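Grant updates / Play and Learning / February
By Leonie Bühler
12 shares | 3 comments

Hi Hanna, and hello to everyone at Menon who reads these! The burger station is finally a real thing you can stand in front of, and I'm so pleased with it. When I last wrote we had a box of toy food and a drawing (Samer's drawing, which was mostly arrows). Now there's a white table, a tray to build on, and clear holders that keep each ingredient standing on its edge, ready to grab.

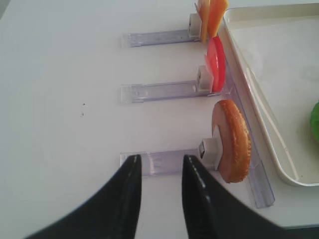 Cheese, tomato and bun, each in its own holder beside the tray.

We went back and forth on the clear plastic. Meenakshi wanted bright colors, and I did too at first, but the food is so colorful already that the holders would have fought with it. It does show scuffs, so I've put a little aside for spares. The clips took the longest. They have to hold a tomato slice and a much bigger bun without squashing either one, and I think we've got there.

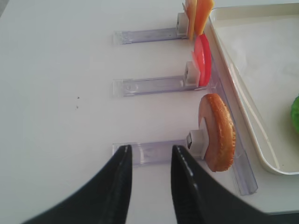
Money next, I know you're waiting for it! We've spent $485 on holders, clips and trays, and $339 on the toy food, all of it from the Lolora order. That leaves enough for 2 more stations, which is what we promised you. Shipping came out of our own budget.

The layout is the part I'd most like your thoughts on. We've settled on holders down both sides of the tray, so you reach left for some things and right for others, and the middle stays clear for building.

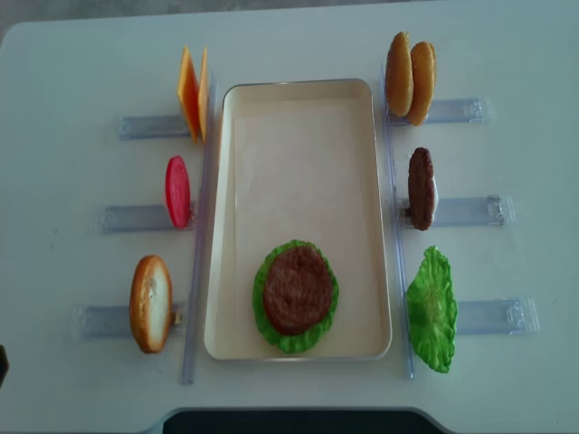 Raghavendra is writing the order cards. A card might ask for lettuce first and then the patty, or something sillier, and I've told him we want plenty of silly ones. He has more than 3 pages of ideas already and no sign of stopping. Bun on the bottom is our usual start, but the cards can break that rule whenever they like.

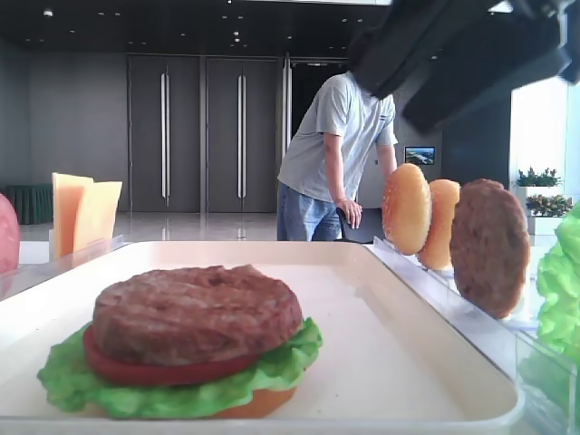 Still to do: finish the cards, pick a storage bin with a lid that fits the trays, and label the holders (pictures or words, we haven't decided, so tell me if you have a favorite). I'll send the receipts separately, and Samer will call you about the second payment.

Leonie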